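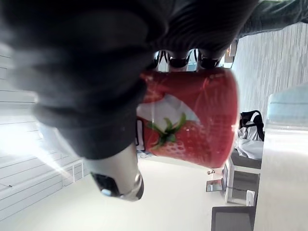 Hi, I'm Mihret Berhe, and I'm looking for people who drink the same hot drink every single morning and would be willing to talk to me about it!

I run Filik, a very small oral history project (it's me, a recorder and a lot of notebooks). For the past few years I've been collecting stories about kitchens and the things people do in them before anybody else is up. I started with my aunts, then my neighbors, then the neighbors' in-laws, and now I have 1,216 pages of typed-up conversations and a strong wish to make a book out of them. The working title is Lollano, after the street I grew up on. The chapter I'm missing is the one on mornings, and that's where you come in.

Who I'd love to hear from

Anyone over 18 who has had more or less the same morning drink for at least 7 years. Coffee, tea, cocoa, hot water with lemon, broth (I have met one broth person and I would love to meet another). You don't have to be good at telling stories. Some of my favorite recordings are with people who told me at the door they had nothing to say and then talked right through lunch.

I'm especially short on night shift workers, people whose "morning" starts at four in the afternoon, and folks who learned to make their drink from a grandparent. If you switched once, years ago, and still have feelings about it, write to me anyway.

What you'd be doing

We'd sit down twice. The first talk is 35 minutes at the Jugah reading room, upstairs -- there's an elevator, it's just slow. The second one is at your place if you're comfortable with that, at whatever hour you normally have your drink. Yes, I will come at 5 a.m. I've done it plenty.

In between I'll ask you to keep a little diary for 11 days. A line or two a day is fine. What you drank, where you stood or sat, what was on your mind. Spelling doesn't matter and neither does handwriting, though please use a pen, my eyes aren't what they were.

What you get

I can pay $35 for each talk, in cash or by check, plus bus fare. You'll also get a copy of your recording and a typed transcript, and you can cross out anything you don't want used. First names only in the book, or a made-up one if you'd like that better. Picking those is fun, by the way.

How to sign up

Leave a note with your name and phone number at the front desk at Zumgate Books, or call the store and ask them to pass it on to me. Tell me what you drink and what time you drink it. Please get in touch by April 14, 2019. I call everybody back myself, so give me a few days.

If you need an interpreter, say so in your note. I speak Amharic and Tigrinya and can find someone for most other languages with a little warning. Kids and dogs are welcome at both talks.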